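Home | Features | Scores | Podcast | Subscribe

The Best Seat in the House Is a Bucket
Last updated 18 October 2019

I spent two seasons in a minor league bullpen and I threw maybe a third of the pitches you'd think. The rest of the time I sat on an upturned bucket next to Struan Kerr, our bullpen catcher, and listened.

Struan never got an at-bat with us. He caught up to 300 pitches on a busy day, iced both knees and drove the equipment van. But ask any reliever on that club who knew his slider best (better than the pitching coach, better than his own dad!) and you'd get the same name.

He could hear it, he said. A good fastball popped and a tired one slapped. One night in extra innings the phone rang for Wiroj Phromma, and Struan covered the receiver and shook his head. "Give them Kamil," he said. Kamil Kollár had been warm for 90 seconds. He struck out the side and then threw up behind the tarp.

I called Struan last December and we talked for three hours, mostly about food. He cooks now – big pots of stew, bread on weekends – and he still gets up at five. His left thumb won't bend, so chopping onions takes him a while. I asked if he missed it.

"I miss the bucket," he said.

Contact us | © Gamo Magazine | Back to top

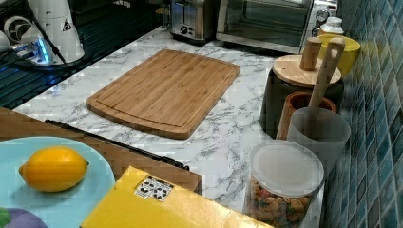

Bamboo board on a marble countertop, nothing on it.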